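Call for participants: people who collect other people's pictures

Hi, I'm Boglárka. I make photographs and short films, mostly in that order, and I'm looking for people to be part of a new project called Damton. If you keep photographs of strangers in your home, I would love to hear from you.

I mean that pretty broadly. Maybe you buy old snapshots at flea markets and can't stop. Maybe you inherited a box from an aunt and half the faces in it don't belong to anyone in your family. Maybe there was one picture left behind a drawer in your apartment when you moved in, and you put it on the fridge, and it's still there six years later. One picture is enough! I've already talked to a man with a whole closet of them, and I liked his closet very much, but please don't think you need a closet.

Damton is going to be a book and a short film. The book is portraits of people at home with the pictures they kept, plus the pictures themselves, plus some of what we say to each other while I'm there. The film will be quieter. Mostly hands and voices, shot on 16mm, and I'd like it to feel a bit like sitting next to somebody while they look through a pile and forget you're in the room. I don't have the order of it worked out yet. My last project, Vukadinović, changed shape about five times before it got to the printer, and I'm expecting the same again.

I got started on this because of a set of slides I bought at an estate sale. There were 202 of them in a metal tray, all the same woman, nearly all taken from the passenger seat of a car. She's driving, she's laughing, she's mad at whoever has the camera, she's eating a peach. I have no idea who she is. I've had her around for long enough now that I worry about her, and when I told friends that, a surprising number said oh yeah, I have somebody like that.

So what would you be doing? We'd start with a phone call, half an hour or so, and you tell me what you've got. If we both feel good about it I come to your place for one visit. Plan on an afternoon. I bring a medium format camera, one light on a stand (which I may not even unpack, I like windows) and Jaxon Chisholm, who records sound and is very easy to have around. We look at the pictures, we talk, I take your portrait. I work slowly and I don't need you to tidy up. Kitchens and bedrooms are my favorite rooms, so if you're okay with me wandering into those, say so when you write.

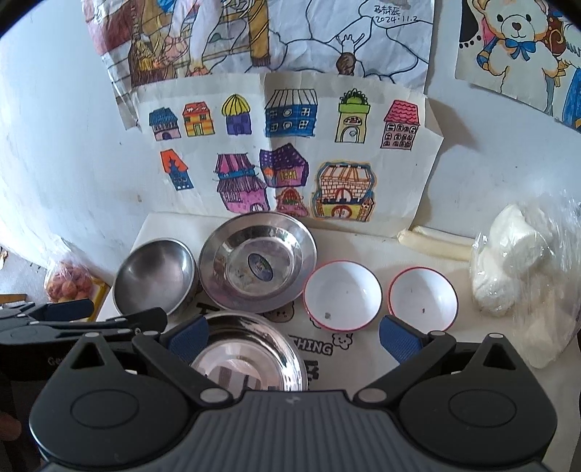

Steel bowls on the printed tablecloth.

A few people have asked whether they have to be in the film to be in the book. No. You can say yes to one and no to the other, and you can do the film with only your voice if you don't want to be seen. You can also change your mind. I'll send you the pictures I want to use before anything goes to layout, and if there's one you hate, it's out. I won't argue (I may sigh).

About the strangers themselves – I think about this a lot. We won't print any last names written on the backs of photographs, or street addresses, and I'm staying away from pictures of children unless they're clearly very old. If yours is a picture of somebody who is probably alive and would probably mind, tell me, and we'll talk it over. Valbona Đorđević is editing the text and she is much stricter than I am, so between the two of us we should land somewhere decent.

Who I'm looking for:

Adults, 18 and up.
You live within 60 miles of my studio, which is in the old Brando building, second floor. Farther away is possible if you have a friend or neighbor who'd also like to take part, so I can do both homes in one trip.
You have at least one photograph, slide, negative or home movie of people you don't know, and you've chosen to hang on to it.
You don't need to know anything about photography. You don't need to be good at talking either. Some of my best recordings are people saying "I don't know, I just like her shoes."

I'm not looking for dealers with stock to sell, sorry. If you deal and you also have a few you'd never sell, then yes, please write, those are the ones I want to see.

Everyone who gets a visit is paid a flat fee, the same for everyone, and I'll tell you the amount on the phone before you agree to anything. You'll also get a print of your portrait and a copy of the book. If your pictures need scanning I do that at your table with a little copy stand, so nothing leaves your house. You get the scans too.

Visits start as soon as I hear from people and go on through the winter. I'd like to be done shooting by June, so that Yung-ching Fu has the summer to design the book and I can hide in a dark room with the film footage.

I also need 2 helpers for the winter. This part is paid by the day. One would be a camera assistant who can load 16mm without looking and has a driver's license. The other would be somebody patient to transcribe recordings, and you can do that from home at whatever hours you like. Harish Unnithan is handling both of those, so put "helper" in the subject line and your note will go to him. A few lines about yourself and a link to something you've worked on is plenty. No cover letters please.

To take part, write to me through the contact page with "Damton" in the subject line. Tell me your first name, what town you're in, and a little about the picture or pictures. A quick phone snap of one of them is great but don't worry about making it look nice. Let me know too if there are stairs, since I'm hauling gear, and if you have a dog, since I'd like to meet it.

I read everything myself and I write back to everybody, usually within 2 weeks. If you don't hear from me, check your spam and then write again, I won't be annoyed.

Boglárka Jakab
Posted October 16, 2026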